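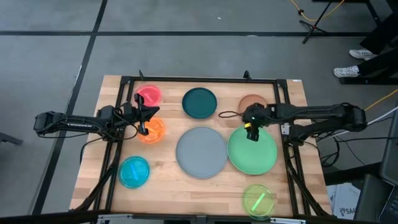
Prenitz Shared Kitchen – Tableware and Stores Team

Plates and dishes: frequently asked questions

Do the colors mean anything?
No. Color is not a size code or a food code. Pieces are issued by diameter and depth, and a mixed set such as pink-red, teal, gray and light green is normal.

Which piece do I use for a main course?
A large flat plate. The matte gray and the light green are both suitable. The orange bowl is for sides and anything with liquid.

Can the translucent pieces go in the microwave?
Only if the underside carries the microwave mark. If the mark has worn off, treat the piece as unmarked and do not heat it.

How should they be stacked?
Largest at the bottom, no more than 4 high. Bowls go in a separate stack – a bowl under a plate will tip.

Can I put hot dishes directly on the butcher-block top?
No. Use a trivet. Wipe up standing water promptly and do not cut on the surface.

How is the tabletop maintained?
Mineral oil is applied in July and again in winter. The table is out of use for about 12 hours afterward.

How do I report a chipped plate?
Leave it on the Lodar shelf with a slip and quote form 127. Do not return it to the stack.

Can I borrow a set for an event?
Yes, through the Plirine room desk. Large orders, up to 1000 pieces, come from the Pascual store and need approval from Honeylyn Macaraeg, extension 564.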